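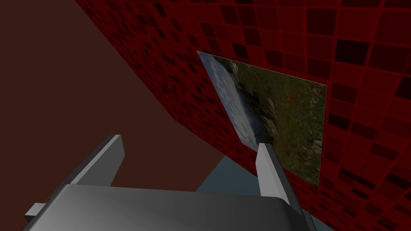
Proltau brand tracker, reviewed after a summer of use

Reviewed by Elin Nicholas, October 2025

We sell flasks and lunch boxes under the Koster name, in the UK and two other countries. In May we took out a subscription to Proltau, a tool that tracks how well people know a brand and what they link it with.

Setting up took an afternoon. You enter your own brand and up to 25 rivals, pick your markets and choose from a bank of 50 survey questions. You can't write your own on the standard plan, and I missed that more than I expected to. The wording is clear, though some of it is plainly meant for banks and phone companies.

Results arrive monthly. The charts are easy to read and export cleanly to a spreadsheet. Our old tool, Skalik, had better maps but took a week longer to update.

The weak point is small brands. When few people in a region have heard of you, the scores jump about from month to month, and the warning is tucked away in a footnote. My colleague Emrys Samuel nearly moved part of our advertising budget over one of those jumps.

Support replied within 2 days each time I wrote. The answers were short but correct.

I would renew for the UK. For the smaller markets we are going back to yearly surveys.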